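Home Archive Tags About Contact

Folding T-shirts to a fixed width

The drawer I use for T-shirts is divided into two bays, each 243 mm wide inside. Until February I folded by eye, and the stacks leaned. Shirts at the back were always a little wider than shirts at the front, and the divider had started to bow. What follows is the method I have settled on.

Surface first. A bed is too soft and the hem moves when you press on it. A table is better, and a table with a cloth over it is better still. Bare laminate lets cotton slide during the second fold. I use a dark cloth for white shirts and an old pale sheet for everything else. On dark fabric the outline of a white shirt is easy to read, and a twisted side seam shows up before it gets folded in. Let the cloth hang over the front so it stays put.

Lay the shirt flat with the neckline to one side, sleeves out. I work with the neck at my right hand. Smooth from the collar toward the hem, never across. If the body will not lie as a rectangle, the shirt has skewed in the wash and you should fold to the shoulder seams and ignore the hem.

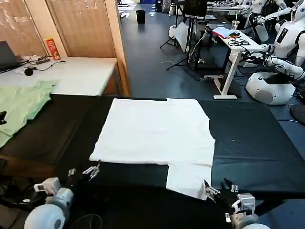 The first fold sets the width, so it is the only one I measure. Bring one side in, sleeve included, then turn the sleeve back on itself so it stays inside the new edge. Repeat from the other side. The target is 8 mm under the bay width. Any closer and the stack binds when the drawer closes.

After that, hem to collar in thirds. Halves make a packet that is too tall for my drawer and falls open when you file it upright. Press out the air with a forearm.

Lok-yiu Liao wrote in to suggest a cardboard template, cut to width and pulled out after the second fold. I tried it on 29 shirts. It gives a very even edge and is slower by a few seconds each. For heavy cotton it is worth the trouble. On thin jersey the card drags the fabric when it comes out, and you end up smoothing again.

Two open points. Long sleeves still add a ridge on one side of the stack. I have been alternating direction, with fair results. Anything with a drawstring gets rolled and goes in the other drawer, next to the Adska socks.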